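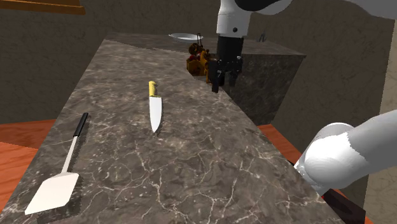

September, budget notes, kitchen bench

OK, writing this down while it's fresh, because the spreadsheet has gotten out of hand and I want the reasoning somewhere we can find it.

The big question is still whether we buy the second arm now or keep going in sim through the end of the year and put the money into grippers and compute. I went in this morning wanting the arm (I always want the arm!) and I've mostly talked myself out of it.

The kitchen counter task is what did it. Spatula and knife lying on the marble, plain two-finger gripper hanging over the far end, and the same question we keep coming back to: can a parallel gripper get under something flat on a hard counter, or do we need different fingertips? The spatula is the one I worry about. Thin shaft, broad flat blade, not much to grab. The knife has the yellow handle, so I'd go for that and leave the blade alone. Neither question needs a second arm. They need fingertips, and fingertips are cheap.

Quotes so far:

Valimska: soft fingertip sets, 200 a set. They want us to order at least 2. Fine, we'd want spares anyway, so call it 400 before shipping. Lead time is 6 weeks, which is annoying but we can live with it.

Jurkeria: full replacement gripper with force sensing. Lovely thing, way over what's left in the equipment line, and their adapter plate is a separate item that they didn't mention until I asked. Parking this one for next year's request.

Park: they'll lease us an arm by the month. I like the idea, but the install fee comes out of our pocket each time and the lease doesn't include the controller. Need to ask if we could get the fee waived on a longer term.

For the real bench I'd like a proper stone offcut for the counter. We've been talking about painted board and I think that's a false saving, a slick hard top is the whole point of the exercise. The Rillden yard sells remnants and I'll call them this week. White utensil blades on a dark top would be nice to keep too, makes my life easier with the segmentation. Utensils themselves can come out of petty cash.

Floor plan: still no decision on where the bench goes. If it's against the back wall we need a longer power run, and somebody has to price that before I send anything upstairs. I left a blank row for it in the sheet, please don't fill it with a guess.

Where I've landed for now: order the Valimska tips, get the stone, hold the arm. Move whatever is left to compute, so the overnight runs stop fighting with the training jobs (mine got bumped again last night, grr).

To do:
- ask Valimska if the tips fit our current fingers without drilling
- Rillden, price and thickness, do they deliver
- Park, install fee
- power run quote
- rename the budget tab, there are two called "final"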